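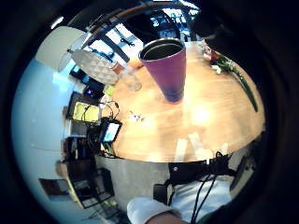

El segundo periodo del proyecto Tidine se ha dedicado al acondicionamiento de la sala común de Norgate y a la puesta en orden de su mesa principal. La mesa redonda de madera clara se mantiene como superficie única para bebidas, centros florales y pequeños objetos de uso diario. La convivencia de usos sigue sin resolverse: el vaso alto morado de borde metálico, la copa transparente y el ramo de flores cortadas, tumbado junto al borde derecho, comparten el mismo tablero sin una zona asignada. La propuesta de distribución presentada en febrero preveía separar la vajilla del material floral, y esa parte queda pendiente.

Estado de las partidas a fecha de 2 de mayo de 2026:

Partida 1. Mobiliario. Ejecutada al 100 %. La mesa se ha nivelado y se han sustituido dos tacos de apoyo. No se prevén más intervenciones.

Partida 2. Vajilla y recipientes. En curso. Se ha acordado con Pearce el suministro de ocho vasos de repuesto, cuya entrega está sujeta a la conformidad del presupuesto. Las piezas de cristal se guardarán aparte de las de uso corriente - la mezcla actual complica el lavado y el recuento.

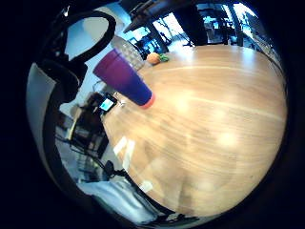 Partida 3. Flores y fruta. En curso. Falta un recipiente estable para los ramos y una bandeja para la fruta. Jarketti ha remitido dos modelos de jarrón; se recomienda el de base más ancha, por ser menos sensible a los golpes en una mesa sin reborde.

Partida 4. Objetos personales. Sin iniciar. Se plantea instalar una balda auxiliar junto a la entrada para teléfonos y llaves, de modo que el tablero quede libre al preparar las comidas. La balda no figuraba en la memoria inicial y requiere autorización expresa.

Incidencias. El barniz del tablero produce reflejos molestos con la luz de las ventanas. Se ha descartado el lijado por coste y se estudia un mantel individual de acabado mate para cada puesto. La medida no afecta al calendario.

Presupuesto. No hay desviaciones en las partidas 1 y 2. La partida 4, de aprobarse, se cubriría con el remanente de mobiliario - no se solicita aportación adicional.

Se solicita a Wendy Clegg respuesta sobre la balda auxiliar y el modelo de jarrón antes de cursar los pedidos a Pearce y Jarketti.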